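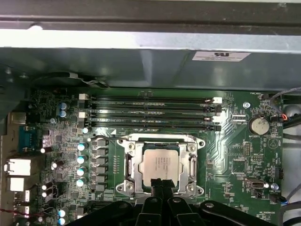
CPU area with the cooler off, memory slots along the top

Workstation memory slots, which ones do I fill first?

Posted by kulby2190

Hi all! I picked up a used desktop workstation and I'm finally getting around to the memory. The board is green, there are four black slots in a row next to the CPU, and the slot ends don't match: some of the latches are white and some are dark. I have two identical sticks and I'd like to avoid guessing. There's tiny printing along the slots but my eyes gave up on it (I'm using a desk lamp and it's Sunday night). Also, the processor is sitting in its metal bracket with the little lever at the side. Should I leave that alone while I'm in there? I don't have the manual.

Ollari
6 replies on this site

Leave the CPU alone! If you don't need to swap it, don't touch the lever or the four screws at the corners of the bracket. For the memory, a lot of workstation makers use the latch color to mark which slots go first, and white first is pretty common, but please don't take my word for your exact board. Look up the service manual by model number, they're usually free to download. There's often a diagram inside the side cover too, mine had one and I owned the thing for two years before I saw it. Power cord out, push each stick down evenly till the latches click.

jundeo_2774

just try it, if it beeps move them

Sivakumar

Moving them works but unplug it every time, please. One more thing, you'll want fresh thermal paste before the cooler goes back on. Wipe the old stuff off the lid with a lint-free cloth and some alcohol, then a small dot in the middle. I used way too much on my first one and was cleaning it up for an hour.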